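Drop rounds and the Studbridge table

The Studbridge club series scores every driver on all of its rounds. I think it should go back to dropping the worst result, as it did until the rule was changed in May.

The case for counting everything is simple arithmetic. The table is easy to read, and a driver who leads it has earned the most points. The trouble lies in what a single retirement now costs. A win pays 60 points and a non-finish pays nothing, so one thrown chain removes more than a driver can recover in three clean weekends of finishing one place ahead of a rival.

The leader of the Iltura class is now 148 points clear. Under the old rule the gap would be less than half that, and the last two rounds would matter. Entries are already thinning, and a set of tires and a race fee come to some 1,000 dollars a weekend for a title that can no longer be won.

Stidora, which supplies the sealed engines, argues that a drop round rewards careless preparation. I don't find this convincing. Sealed engines are drawn by lot, and a driver may not open one.

The Mac Giolla series allows one drop but excludes disqualifications from it. That closes the obvious loophole, and the wording could be copied into the Studbridge rules as it stands.

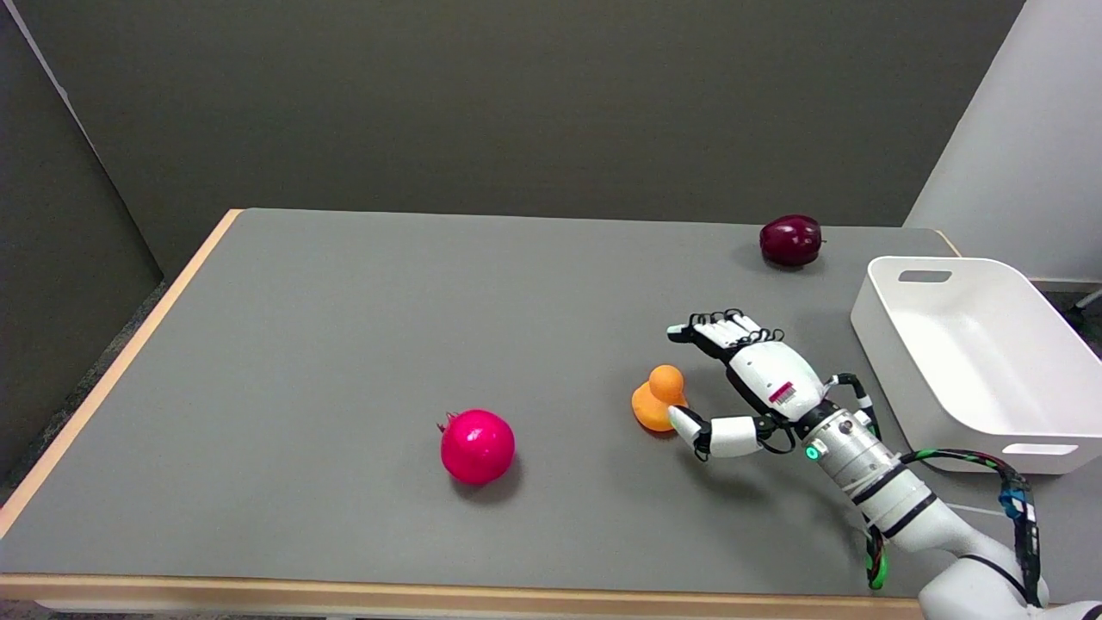 The change would need to be published before entries open, so that drivers can plan which rounds to attend.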